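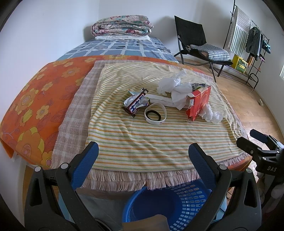 Why Do Beds Fill Up With Stuff? (And How to Clear One Fast)

Quick one this week, kids. It's nearly dinner time and I still have two pages to type.

Hoi-yan Yip, age 8, wrote in to ask: "Why does everything end up on my bed?" Great question. Short answer: a bed is big, flat and soft. Grown-ups call that a surface. Any surface near a door gets things put on it. Tables, stairs, the top of the washing machine. Beds are the worst one. You come in, hands full, and there it is.

So. Clearing a bed. Ready?

First, what's on it? Two kinds of things.

Bed things. Sheets, blankets, quilts, pillows. They live there. They stay.

Not-bed things. Candy wrappers, bracelets, hair bands, socks, a spoon (why is there always a spoon). They go.

Now get a basket. Any laundry basket will do. A box is fine too, or a big bag. Why a basket? Think about it. Say you have 5 things to move and you carry them one at a time. Five trips! Put them in a basket and it's one trip. People have been using baskets for thousands of years for just this reason.

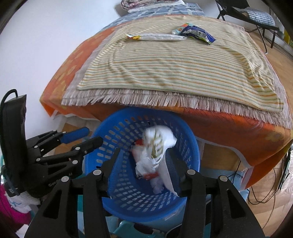 Basket by the bed, two wrappers still to go.

Did you know? Lots of laundry baskets have holes in the sides. The holes let air in. Damp clothes shut up with no air start to smell, and you know that smell. Swim bag smell. Holes also make the basket lighter and use less plastic.

Another did you know. The dangly threads on the end of some blankets are called fringe. On a woven blanket they can be the ends of the long threads that ran through the loom, and weavers twist or knot them so the cloth doesnt come undone. So please don't pull. Chin-lung Chung pulled his and now he has a shorter blanket.

And wrappers! Snack wrappers are made to keep air and water OUT, the oposite of a laundry basket. That's how chips stay crunchy. Many of them are thin layers of plastic stuck together, sometimes with a whisker of shiny metal. Hard to recycle. Check the packet, ask a grown-up what your town takes.

OK back to it. Basket next to the bed, close enough to drop things in without stepping. Small stuff first, it hides in the folds. Run your flat hand over the blanket, slow. Feel a lump? Get it out.

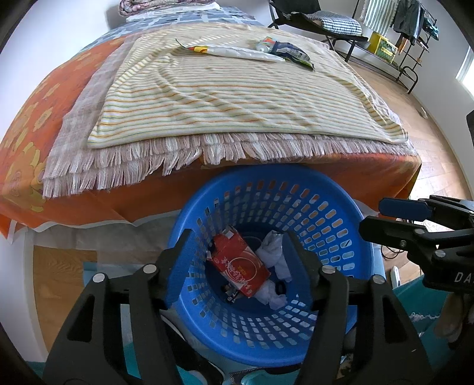 Boxes can go in too. Put them in before the soft things if you can, a box on top of a cloth wobbles. If it tips over, no big deal. Pick it up and go again.

Basket full? Don't stop there!! A full basket in the middle of the floor is only a smaller mess. Sort it. Make 3 piles:

Trash. Empty wrappers, used tissues.
Wash. Cloths, socks, anything sticky.
Put away. Bracelets, hair bands, boxes with something still in them. Look inside before you throw a box out, please.

Then smooth the blankets. Start at the pillow end and push the wrinkles down toward your feet. Long strokes.

Try it: ask someone to time you. Pei-shan Chung's class tried this on a Wednesday and the fastest bed took 101 seconds. Can you beat that? No shoving things under the bed. We will know.

Send your times in before the end of March. Next week, Hiu-tung Ko on why soap makes bubbles.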